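4.2 Household container trials

The second group of trials examined the Rillix gripper kit on consumer packaging. The kit was evaluated as supplied by Huttunen, with the standard finger set and the vendor's default force profile. No parameters were tuned between objects. The control software was the Irano release current in July, with automatic regrasping disabled so that each attempt could be scored on its first closure.

Each container was placed on its side on the work surface at the Custthorpe site and approached from one end. An attempt was scored as successful if the container was held through a vertical lift and a 48 mm lateral transfer without visible rotation about the grasp axis. Attempts that ended in a protective stop were scored as failures whatever the state of the object. The full schedule comprised 1,000 attempts with the kit and 1,000 with the parallel-jaw baseline described in Section 3. The order of objects was randomized within each block, and the baseline blocks were run on the same arm after the tool change.

Two properties of the containers affected the results. The first was local curvature. A domed end or sloping shoulder gives the fingers little flat area, and the contact patch moves as the wall deforms. The second was surface finish. Glossy walls return a strong highlight to the wrist camera, and the segmentation stage tended to split the container at the highlight into separate regions. The pose estimate then depended on which region was larger. Printed labels helped in some cases by supplying texture along the body, but dense small text on a curved wall was of little use at the working distance.

Figure 7 gives a wrist view with an orange plastic bottle held at its rounded end, one finger on the upper surface and the lower arm supporting the underside. A bright reflection lies across the middle of the body. 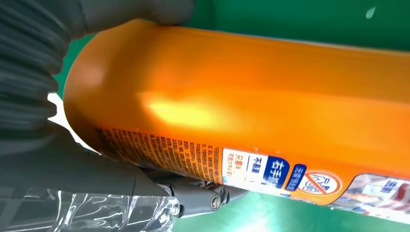
Photo: Hanne Jääskeläinen and Ziad Abu Hammour

Figure 7. End grasp on a large bottle, wrist camera view.

For end grasps of this type, the body of the container extends well beyond the fingers, and the load on the wrist depends on fill level as well as total mass. The kit documentation states a payload limit but does not specify a permitted offset from the finger center. We therefore report payload and offset separately in Section 4.3, and recommend that prospective buyers request the moment rating from the supplier before selecting a finger set.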